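What does a town council do?

Who fixes the swings? Who says where the bins go? Mostly the council. Quick guide, then.

A council is a group of people picked by voters. They're called councillors. In Warano there are 25 of them, and each one speaks up for a bit of the town. Wondura gets 2 becuase lots of people live there.

So how do they decide things? They meet. They talk (a lot). Then hands up. Most hands wins. If it's a tie, the mayor picks.

Where does the money come from? Grown-ups pay a tax. The council splits it up: libraries, parks, street lights, pavements. Never enough for everything, so they have to choose. That's the hard part.

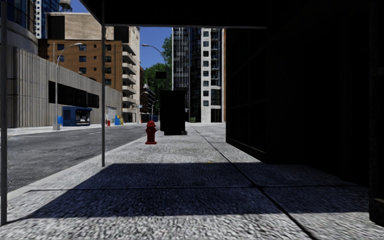
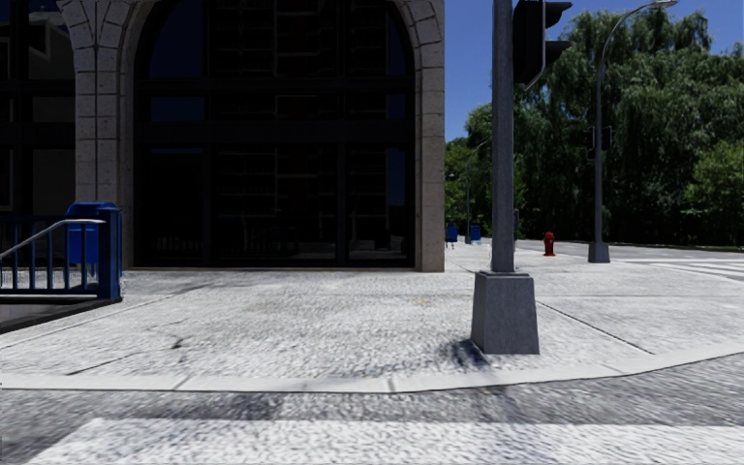 Can children join in? Yes! You can't vote yet but you can write a letter, or start a petition. That's a list of names of people who all want the same thing. Last November a class at Leung Primary got 113 names asking for a crossing on Lurero Road. Councillor Tadeusz Piątek read it out at the meeting and they talked about it for 20 minutes.

You can go and watch too. Take a grown up. Sit at the back, no shouting.

New words: councillor, mayor, tax, petition. Try spelling them.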